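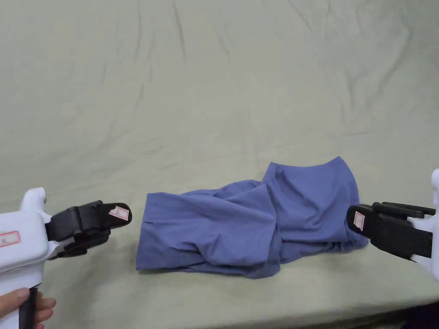

Slide 1: crumpled blue garment, two hand-held grippers, one cloth-covered table.

Right, morning everyone. Start slow, let people find seats. I'm going to talk about house rules for collecting demonstrations, which I know sounds like the dullest slot in the Plostby programme, but stay with me!

Say where we're from: the Oda project, run out of Pristville. By the end of February we had 1003 folding demonstrations and no written rules whatsoever. We had habits. Everybody had slightly different ones, and you could tell who'd done which batch just by looking at how the clothes started out.

So we wrote things down. First draft was 28 rules and people ignored most of it (me included). The version we use now has 14 and fits on one sheet.

Go through the ones people argue about:

Starting state. Drop the garment, don't arrange it. If you catch yourself tidying a sleeve before you press record, drop it again.

Background. Plain cloth, and leave the wrinkles in it. We had a long row over ironing. Ironing lost.

Grippers. Both in view of the head camera before the first grasp, jaws open. Check the labels are stuck down properly.

Failed grasps. Keep them, but tag them. After 3 misses on the same fold, stop and start a new take.

Pause here, someone always asks about the tagging. It's done in Stivon, I can show the screen at the break.
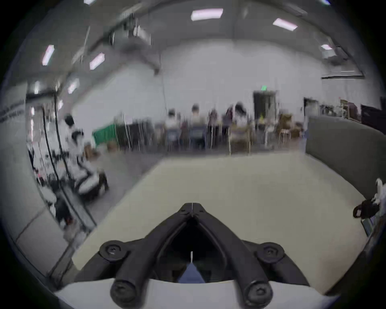 Now shared rooms, which is the bit I'd most like your views on. Our rule is that anyone who might wander into shot gets told beforehand, and can say no. Arms and mobile bases get a marked area on the floor and you don't cut through it, even if the kettle's on the other side – yes, I have done this.

Also: cables. Check them at the start of each session and sign the sheet. Boring, takes a minute.

If time's short, skip the file naming slide and go to questions. Copies of the sheet are by the door, version dated March 27, 2023. Ignore the older one with the coffee ring on it.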